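Portes ouvertes à l'atelier Atus, mardi après-midi

J'attendais cette visite depuis mars et je n'ai pas été déçu ! L'atelier occupe l'ancienne halle de Siltley, 600 m² où l'on remet en état des ordinateurs de bureau pour les écoles et les associations. Yaa Darko nous a pris en charge dès l'entrée, par petits groupes, et elle connaît ses cartes mères comme d'autres leurs rosiers.

On commence par le tri, puis on passe aux établis, de loin ma partie préférée : les tours ouvertes, les barrettes de mémoire, les processeurs, tout ce qu'on ne voit jamais chez soi.

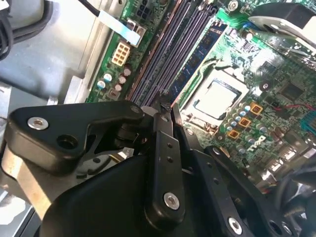
J'ai posé trop de questions sur la mémoire (pardon au groupe suivant). Yaa m'a expliqué comment on teste les barrettes une par une avant de refermer, et j'ai même pu en clipser 2 moi-même. Quel joli petit clac !

L'atelier remet en service jusqu'à 2 000 machines par an. Café à 16 h, avec les gâteaux de chez Başaran, excellents. Prochaine visite à l'automne, pensez à vous inscrire.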